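Orange smoothies, take two

I've been promising Nhung Đồng a proper smoothie since we moved to Treren, and in August 2019 I finally got round to it. The first go was a disaster (far too much ice, not enough fruit, all my own fault) so this time I kept it simple – oranges and very little else.

Peeling takes ages if you're fussy about the white bits, and I am. I was at it for around 20 minutes! The segments all went into a clear glass bowl, and I left the jar off its base with the peach-coloured lid beside it so I could tip the fruit straight in.

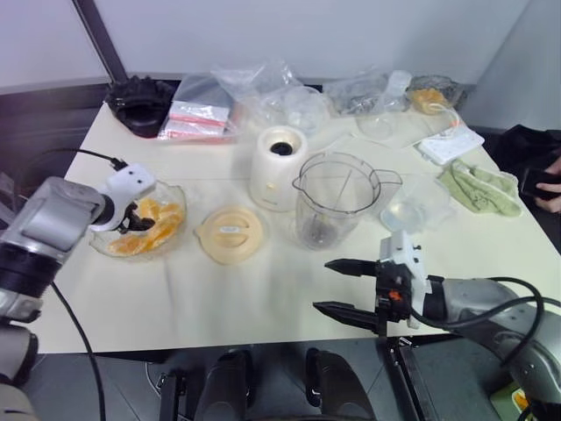 What went in

Six oranges, a spoonful of honey and a splash of cold water. Armindo Carvalho swears by a bit of ginger as well, but I only had the powdered sort and it tastes of cupboard to me. Give it two short bursts, have a look, then another if you don't like bits. I do like bits, so I stopped there.

Next time I want to try it with mango – if the shop ever has any ripe ones in.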